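How to Set Up an Episode Guide for a Cartoon Series

December 13, 2020

An episode guide needs a fixed structure before the first entry is written. The steps use Ulleck, an animated series with 20 episodes and a separate pilot, as the working case.

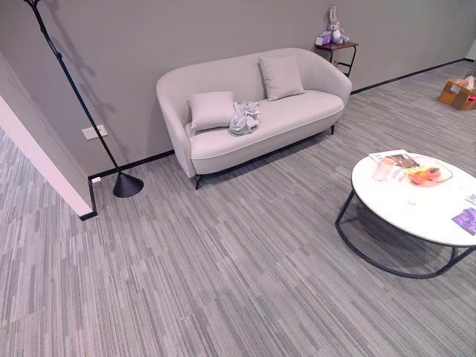

1. Choose the episode order. Ulleck was produced in one order and broadcast in another. Use production order for the main list and put the broadcast number in its own column.

2. Number the pilot as 0. If it is numbered 1, every later entry is off by one when readers compare it with the disc menu.

3. Create one page per episode. Name each page with the two-digit number first, then the title: 05 Keklow Rising, 06 The Costach Gate. Single digits without the zero will sort incorrectly.

4. Use the same fields on every page: title, writer, running time, plot summary, continuity notes, errors. Leave a field blank if the credits do not give the information.

5. Keep the summary under 2,000 characters. Put the ending in a separate paragraph marked with a spoiler line.

6. Record time codes for animation errors in minutes and seconds. State which release was used – the disc and broadcast versions differ by 5 seconds after the title card.

7. Add character pages last. Link a character only at the first mention in each summary. Obi appears in every episode, so list only the episodes where he has a speaking part.

Check all links after renaming a page. Old addresses should redirect to the new ones.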